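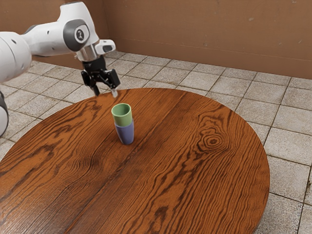

The cup-stacking job in simulation: the gripper by the far rim of the round table, a green cup sitting in a blue one.

We use cookies to remember your settings and count visits. Accept all | Manage choices

Robot arm joins the wash-up crew at Keogh's Ulley depot

The back room at Keogh's depot in Ulley has always been the loud one. Crates of cups, plates and bowls come in off the vans from weddings, school fairs and office parties, go through the washers, and land on the sorting tables to be stacked, counted and packed for the next job. Until this spring, every cup was stacked by hand. Now a robot arm does a good share of it, and the people who work there are surprisingly cheerful about their new neighbor!

The arm runs on software from Disilik, a small company that works out of the Roseck business park across the river. It went live on the depot floor in April after a long winter of practice on screen. Disilik built its practice rooms in software first – a table, a tiled floor, a plain wall, a couple of cups – and had the simulated arm run through the stacking job over and over before a real cup was put anywhere near a real gripper.

That practice mattered more than anyone at Keogh expected. Nesting one cup inside another sounds like the easiest job in the building, and for a person it is. For a gripper with two fingers it's fiddly. Come down a little off center and the upper cup tips against the rim of the lower one. Let go too early and it lands crooked, and the next cup makes it worse. The team at Disilik changed colors, table surfaces and starting positions again and again so the software wouldn't get too comfortable with one tidy setup. Busy wood grain was a favorite, the company says, as dark swirls and knots make a tabletop harder to read than a plain white bench.

The depot's own staff got involved in February, when nine of them took the short trip to Roseck to watch the simulation and pick it apart. They had plenty to say. Cups don't always come out of the washer upright, for one thing. Some have a bit of label glue left on them and stick together. And the stack can't go too high or it won't fit under the lid of the crate, a detail that wasn't in any of the paperwork. Most of those notes ended up in the next version.

"I went in ready to hate it," said one packer, who has been with Keogh for 17 years and asked us to leave her name out. "Then I spent a whole afternoon telling them everything that was wrong with it, and they wrote it all down. When it turned up here it was doing the things we'd told them. I did feel a bit proud, I'll admit."

So what has changed on the floor? The stacking shift is the big one. It used to mean standing at the end of the line for a full morning, doing the same turn of the wrist with every cup, and it was the job people traded away if they could. The arm now takes the straight-sided and slightly tapered cups, in stacks of the same kind and in the mixed sets Keogh rents out for children's parties. Staff bring the trays over, check the finished stacks and close the crates. Anything with a handle still goes to the hand table, along with the glassware, and that isn't due to change soon.

The hours freed up have mostly gone into checking and repairs. Keogh used to send out replacement crates when a customer found chipped or stained pieces, often on the morning of an event, which was miserable for everybody. There's now a proper inspection bench by the window with good lights and stools, and the depot rotates people through it in two-hour turns. Several of the packers have also learned to run the arm: starting it up, clearing a dropped cup, switching it over to a different size. Trained operators are paid at a higher rate, something the staff asked for early on and Keogh agreed to before the arm arrived.

Nobody has been let go, and the company has told staff in writing that the arm won't be used to cut jobs through the end of the next wedding season. Some would like that promise to run longer. A few of the casual workers, who come in for the summer rush, are also wondering how many shifts will be there for them this year. Keogh says it expects to hire for the summer as usual but hasn't set the numbers yet. It's a fair question and one we'll be asking again in the fall.

There have been teething troubles, of course. During the first week the arm stopped whenever a certain pale cup came down the line against the pale bench, and someone had to walk over and restart it each time. A darker mat fixed that. The beep it makes when it wants help was so close to the beep of the washers that people kept running to the wrong machine – that took a bit longer to sort out, and it now plays three rising notes that the whole room hums along to by lunchtime. The floor layout is still being argued over too. The walkway past the arm is narrower than the old one, and the cart drivers want it moved toward the wall.

On a good day the arm gets through up to 42 crates, and the supervisor on the early shift says the crew has stopped watching it. For the first couple of weeks there was always a small crowd around it at break time, with people cheering when a tricky stack went in clean. These days it's mostly visitors who stop and stare. (We did, for far longer than we needed to. It's lovely to watch!)

Next up for Disilik is bowls, which are wider, shallower and much keener to slide. That work is already underway in simulation at Roseck, and the depot crew has been invited back to poke holes in it. The list of complaints is pinned up by the kettle and getting longer. At the top, underlined, somebody has written "soup bowls stick."

Keogh plans to open the Ulley depot for a visitor morning in June, with the arm running from 10 a.m. until noon. Entry is free, closed shoes are a must, and children are welcome with an adult. Anyone interested in operator training or summer packing work can pick up a form at the front desk on the same morning.

Contact the newsdesk | Terms of use | Privacy | © All rights reserved | Back to top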